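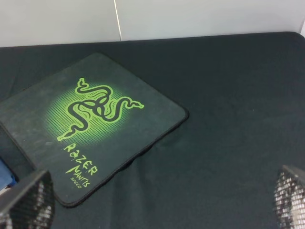 The case for keeping a worn mouse mat

A mouse mat is one of the few desk items that people replace on sight. A keyboard with shiny keys stays for years. A chair with a split armrest stays until somebody complains. A mat that looks dusty goes in the bin the same afternoon, usually while the desk is being cleared for something else. I think this is a mistake, and I would like to argue for a slower decision.

The mat I have in mind is a Razer Mantis Speed, a square cloth one with rounded corners and a stitched black border. The green snake emblem is still bright. The dark fabric round it has pale scuffs and smudges, more of them in some areas than in others. By the usual standard it is finished. My view is that the usual standard measures the wrong thing.

What a mat has to do

A mat has three jobs. It gives the mouse sensor an even surface to read, it gives the feet of the mouse a steady amount of friction, and it stays put. Appearance does not enter into any of them. A pale smudge on dark cloth is often skin oil and dust sitting on top of the weave. It shows up badly on a dark colour and would hardly be noticed on a mid grey one. Buyers choose black because it looks clean in the shop, then throw it away when it stops looking clean at home.

Wear that matters is harder to see. Fibres flatten where the hand spends most of its time, and the mouse then moves faster in that patch than at the edges. The test takes a minute. Push the mouse slowly from the middle to each corner with one finger and feel for a change in drag. If there is none, the surface is fit for use, whatever colour it has gone. If there is a clear step, turn the mat through ninety degrees and try again. A square mat allows this and a wide one does not, a point in favour of square mats that I have never seen mentioned in a shop listing.

The edge decides

I would put more weight on the border than on the face. On an unstitched mat the cloth lifts from the backing at the corner nearest the wrist, and once lifting has begun it carries on. Glue holds for a while and leaves a hard lump. A stitched edge slows this down considerably. Some people dislike the slight rim it leaves under the forearm. I regard the rim as a fair price, and after a week I stop feeling it.

Washing

Most of the mats I have seen thrown out had not been washed once. Cool water, a drop of washing-up liquid and a soft sponge are enough. Work along the weave, go lightly over any printing, rinse until the water runs clear and press with a towel. Do not wring it. Dry it flat, away from a radiator, for a full day. A damp mat put back too early gives uneven drag and gets blamed for being worn out.

Where I would give way

Three faults justify replacement: a border coming undone over any length, a backing that sheds crumbs on the desk, and a step in drag that turning does not cure. I would also accept that a mat on top of a cloth table covering may creep if the cloth itself slides. That is a fault of the arrangement, and a new mat will creep just as well. Fix the cloth at the back edge or take it off.

The common reply is that mats are cheap. They are, taken singly. An office with 100 desks that replaces them every June is buying 1000 mats in ten years, nearly all of them to get rid of marks that a sponge would have dealt with. The same office will not have a sponge. I would buy the sponge first and look at the mats again when they are dry.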